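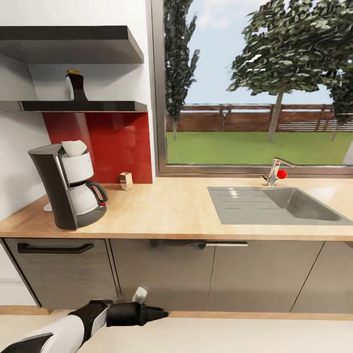

Dromier, November 15, 2023

## 4. From simulated trials to a purchase plan

The Clillness kitchen was modelled before any hardware was ordered. The grant covers one arm, one gripper and the fit-out of a single test kitchen, and the money has to be committed in January. The questions in this section are therefore narrow ones: how much reach to pay for, which gripper to put on the arm, and what has to be held back for mounting, spares and servicing.

### 4.1 Task set and layout

The simulated room is a galley counter with base cabinets, a sink let into the right side of the countertop, and a window behind it. The coffee maker was kept as the main fixture because it brings several of our target tasks into one place. Its carafe has to be gripped by the handle and moved without tipping, and the filter compartment has to be approached from above. Both are near the wall, under a shelf, and this limits how the wrist can be turned.

We ran 514 episodes in all, spread over carafe handling, cabinet and drawer opening, and transfers between the counter and the sink. Base position was varied between runs. Each episode was logged with joint positions, the closest approach to any fixed surface, and the reason for stopping. An episode that ended in contact with a cabinet front was counted as a failure even where the object had already been moved.

The cabinets turned out to matter more to the budget than the countertop did. A base position that gave comfortable access to the carafe often left the forearm folded close to the cabinet fronts when the arm had to work low. Moving the base away from the counter cured this and cost reach at the back wall. The shorter of the two Skavura arms could do either job from a suitable position, but we found no single fixed position from which it did both reliably.

### 4.2 Gripper selection

Two-finger grippers were assumed throughout. Bednarek, who will do the integration, quoted for a standard parallel unit and for a wide-opening unit at a higher price. The argument for the wide unit was that it would take larger containers from the side. The argument against it was bulk at the wrist, where clearance under the shelf is already poor. 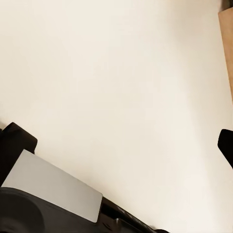 *Figure 2. Simulated gripper with fingers apart and no object between them.*

We recorded the smallest opening that would have completed each successful grasp. Handles set the requirement for most of the task set, and handles are narrow. The additional opening was used in 38 episodes, nearly all of them involving a large container that could also have been approached from above. On that basis we dropped the wide unit from the plan and moved the difference into fingertip replacements, which had been left out of the first draft altogether.

A second point concerns finger shape. The simulator treats the fingertips as rigid, with one friction value over the whole surface, and real pads wear. The results should not be used to estimate pad life, and the allowance for pads in our plan comes from Bednarek's servicing schedule.

### 4.3 Mounting and installation

Three mounting options were costed: a floor pedestal, a short rail along the counter, and a wheeled base that can be locked in position. The rail gave the best coverage in simulation. It was also the most expensive to install, as the quote included levelling the floor and a longer guarded area. The wheeled base was cheap but would need recalibrating after every move, and that labour falls on our own technician.

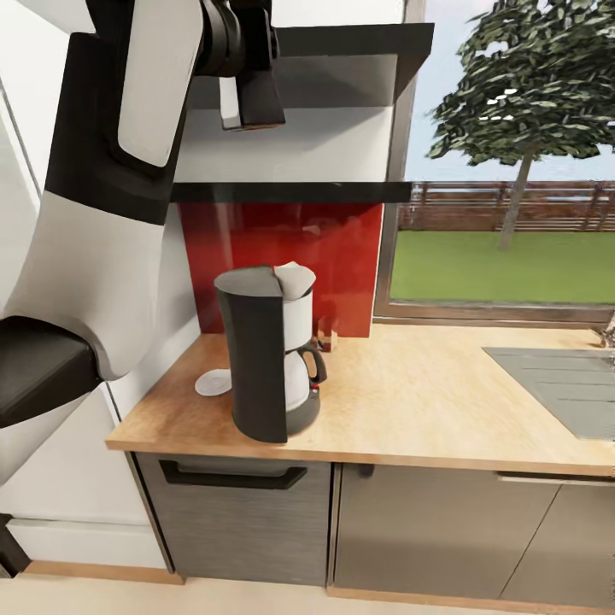 The pedestal was the remaining candidate, and it only became workable when paired with the longer arm. With that pairing, one position reached the coffee maker and the near half of the sink, while the faucet stayed at the limit of the workspace. We accepted this. Tasks at the faucet will be postponed until a second base position can be fitted, and the plan includes a spare floor plate so that the work need not be done twice.

Igor Ostrowski prepared the cost comparison from written quotes. Catalogue prices were set aside, as they excluded the controller cabinet and freight. In the final version the arm itself takes 55 per cent of the total, and the gripper and integration together account for most of the rest. Our first draft had given the arm a much larger share and would have left us short at commissioning.

### 4.4 Timing and contingency

Skavura quotes a delivery time of more than 12 weeks for the longer arm. Electrical work in the test kitchen can be finished during that wait, but the pedestal cannot be drilled until the base plate arrives and has been checked against the drawing. We have asked for the plate to be shipped ahead of the arm.

The contingency line is reserved for two items. The first is a replacement controller cable, which has the longest lead time of any single part on the list. The second is a set of cheap cabinet fronts in the same dimensions as the modelled ones, to be fitted for the first months of operation and swapped out when low-level drawer work has been tested at full speed. Neither item appeared in the supplier quotes, and both were added after the contact failures described in 4.1.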